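Grasping by the Thousand

Lanudard collects its training examples in ordinary homes. Operators carry a hand-held gripper, close it on an object, lift, and set it down. Each pass is stored as one episode. The target is 1,000 per home; the current home stands at 349.

Soft goods take the most time. "A plush toy changes shape under the fingers," says Yasmine Bouzid, who runs collection. "The model needs that in many rooms - and in clutter."

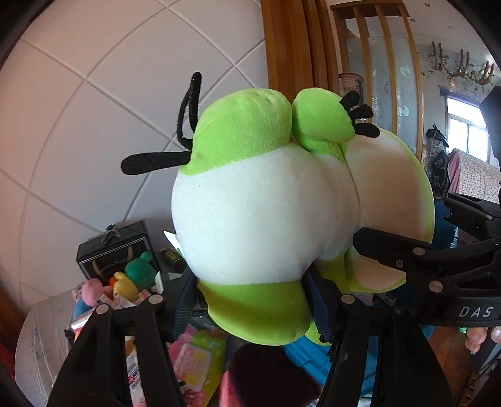 Episodes with a late grip are kept and tagged. Shaimaa Samir checks the tags in batches of eight before training starts.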